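El Instituto Brudton presenta un método para que los brazos robóticos decidan cuándo no cerrar la pinza

El Laboratorio de Manipulación del Instituto Brudton ha dado a conocer los resultados de un estudio sobre la detección temprana de agarres sin objeto en brazos robóticos de bajo coste. El trabajo, dirigido por la investigadora Lerato Joubert y realizado en colaboración con la empresa de ingeniería Dorkov, propone un procedimiento de aprendizaje que utiliza únicamente las imágenes captadas desde la muñeca del robot, sin sensores de fuerza ni cámaras externas.

El equipo reunió 3.492 secuencias de manipulación en la sede de Bedley. De ellas, 2.039 corresponden a intentos de agarre sobre objetos de uso cotidiano; las restantes recogen aproximaciones a superficies lisas y despejadas, una situación poco representada en los conjuntos de entrenamiento habituales. Los autores sostienen que esa carencia explica buena parte de los cierres en vacío que se observan cuando el sistema pierde de vista la pieza que debe recoger.

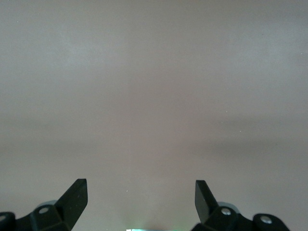
El método, denominado Khasawneh, incorpora a la política de control una segunda salida que estima, en cada instante, si existe algo que sujetar entre los dos dedos. Cuando la estimación cae por debajo de un umbral, el brazo mantiene la pinza abierta, se retira unos centímetros y reanuda la búsqueda. Las sombras suaves y los cambios graduales de tono en fondos uniformes, que los modelos anteriores confundían con bordes, reciben un tratamiento específico durante el entrenamiento.

En los ensayos, efectuados sobre 13 tareas distintas, el procedimiento redujo a menos de la mitad los cierres en vacío con respecto al modelo de referencia. La estimación se actualiza en un plazo de hasta 200 milisegundos en el ordenador que gobierna el brazo, lo que permite prescindir de un servidor dedicado.

«Un robot que reconoce la ausencia de objeto puede corregir su trayectoria antes de completar una maniobra inútil», señaló Joubert durante la presentación. La investigadora advirtió de que el rendimiento disminuye con materiales transparentes y con piezas muy delgadas, casos que serán objeto de una segunda fase.

El Instituto Brudton prevé publicar en mayo las secuencias y el código de entrenamiento para su uso con fines académicos. Dorkov, por su parte, evaluará la integración del método en sus células de clasificación de piezas pequeñas.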